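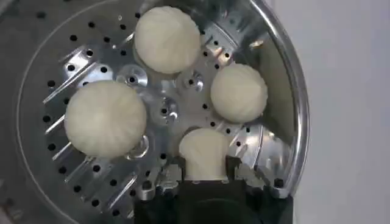 *A bun held upright between the metal fingers, low over the perforated tray.*

# Steamed buns, trays and covers: working tips for gripper comparisons

Tralenstead Test Kitchen, Room 507. Kitchen note 1193, revised 2022-11-10.

The tips below are intended for staff and visiting teams who use the kitchen bench to compare grippers on soft food. They replace the sheet issued in August. Most of them concern the food and the pans, as these cause more spoiled sessions than the arm does. Settings for individual grippers are kept in the bench folder and are not repeated.

## Preparing the buns

Steamed buns should be cooked, cooled and brought to the bench in a covered dish. A bun that has stood open on the worktop forms a skin, and a gripper that copes with the skin may tear a fresh one. Teams who wish to test both should run them as separate sets and label them so.

- Choose buns of similar size from the same batch. Put the odd ones aside for setting up.
- Keep the pleats uppermost. The sides give a more even surface to close on.
- Do not dust with flour. It gathers in the finger joints and is tedious to remove.
- Line the holding dish with baking parchment, never with a tea towel, as lint travels.
- Buns handled on the bench are not to be eaten, whatever their condition.

Nisreen Jaber has asked that frozen buns be thawed overnight in the refrigerator and then steamed as usual. Microwaved buns are no longer accepted for comparisons. Their centres harden within minutes and the results cannot be set beside anyone else's.

## Trays

Perforated trays drain well but give a closing finger plenty to catch on. Where a tray has raised fins or bosses, place the buns clear of them and approach from the open side. A tall polished rim presents a further difficulty: it reflects the bench lights, and wrist cameras set to automatic exposure will darken everything else in response. Fix the exposure before the first pick. If this cannot be done with the camera in use, turn off the strip light over the sink and make a note of it on the run sheet.

Wipe the tray between sets with a damp cloth and dry it fully. Crumbs of dough lodged in the holes should be pushed through from above with a wooden skewer. Metal picks mark the finish.

## Comparing the Sollo and the Kostomura

Both grippers are fitted to the same arm and run from the Kanaan controller, so that only the fingers and their closing behaviour differ. In our own trials the Sollo was the gentler of the 2 on fresh dough and left shallower marks. The Kostomura held its position better when the arm changed direction, and was easier to strip down for cleaning. Neither result should be carried over to pastry or to filled dumplings, which have not been tried here.

Majdi Srour recommends starting each gripper at its lowest closing force and raising it by a single step until the bun can be carried without slipping. Starting high and working down wastes food — a dented bun does not recover well enough to be used again. Record the force at which the bun is first carried and the force at which it is first marked. The gap between them is the most useful figure in the comparison, and a gripper with a narrow gap will prove troublesome in any ordinary kitchen.

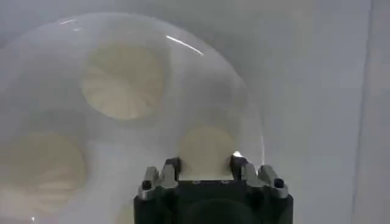 Covers deserve a session of their own, and should be tried only after the picking runs are complete. The usual fault is to judge the height of a cover from its middle, when it is the rim that the fingers must find. Milky, see-through covers are the hardest for a camera to place. The curved edge fades into a pale wall behind it, while the round cream shapes underneath still show through as soft blurs, and software looking for food may well settle on one of those instead. Strips of dark card stood behind the bench will restore the outline. Alternatively, a ring of blue kitchen tape may be run along the rim, provided that the same tape is used for every gripper in the comparison.

Before any cover is handled:

1. Check that the rim is dry and free from grease.
2. Bring the open fingers to the rim slowly and stop short of contact.
3. Confirm the position by eye from the side of the bench.
4. Close, pause, and lift straight up before moving across.

A cover that sticks should be freed by hand with the arm stopped. It must not be prised off with the fingers.

## Glass lids
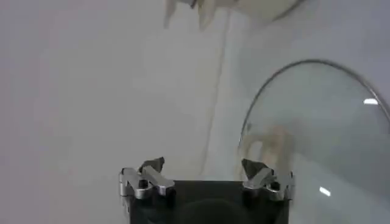

*Fingers open beside a glass lid with a thin dark rim.*

Glass lids bring two difficulties together. They are heavy for their grip area, and the clear part is easily missed by depth cameras, which tend to report whatever lies behind it. The metal rim is the more dependable target. Bright spots on the glass move as the wrist moves and should not be used as reference points, however steady they seem at the start of a run.

Leave a wide opening on the approach and keep spare lids off the working side of the bench. A folded silicone mat under the setting-down area reduces both noise and chipping. Lids with a chipped edge are to be withdrawn at once and handed to Ghassan Smadi, who keeps the replacements.

## Cleaning the fingers

Dough dries hard in recesses and around fasteners. Remove the fingertips if the maker's instructions allow it, and soak them in warm water with a little washing-up liquid. Fixed parts should be wiped with a barely damp cloth and then gone over with a soft toothbrush. No water is to be sprayed towards the gripper body. Dry with kitchen paper and leave the fingers open overnight.

Vinegar has been suggested for clouded metal. It may be used on trays, well rinsed, but is not approved for the fingers.

## Run sheets and bookings

Run sheets are returned to Khrystyna-Mariia Mykhailiuk at the end of each session, including those abandoned part-way. Bookings for the bench are made through Dagim Lencho and are limited to 4 hours, cleaning time included.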